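Ticket: Two-tier rack rocks on table, jars creep forward
Product: Vungate two-tier shelf rack, black metal
Opened: Saturday, October 6, 2018
Status: Open, waiting on parts
Priority: Low

Problem as reported: Rack rocks when a jar is set on the lower tray. Table is the light wood one, on carpet. Jars are glass with wooden lids, dry contents. Rack was bought in August and did not rock on the old counter.

Log

1. Emptied both trays. Rack still rocks — load is not the cause.

2. Checked tabletop with a 40 cm straightedge along the grain and across it. No gap either way. Table ruled out.

3. Moved rack toward the back of the table and put jars back for a load test.
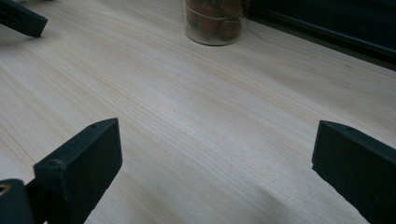
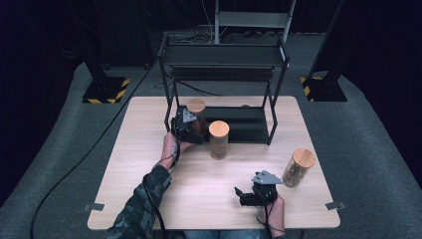
4. Measured all legs against a flat plate. One front leg is 2 mm short. Borkomitz felt pads tried under it: rocking reduced, but the pad compresses and the play returns within 18 hours.

5. Lower tray slopes forward slightly with the short leg unpadded. This matches the report of jars creeping toward the front edge.

Workaround: Keep jars on the open tabletop. Do not use the upper tray for glass.

Next step: Threaded leveling feet ordered from Espinoza, part ships in packs of 50. Fit one per leg, level front to back first, then side to side. Retest with all jars on the lower tray and update this ticket.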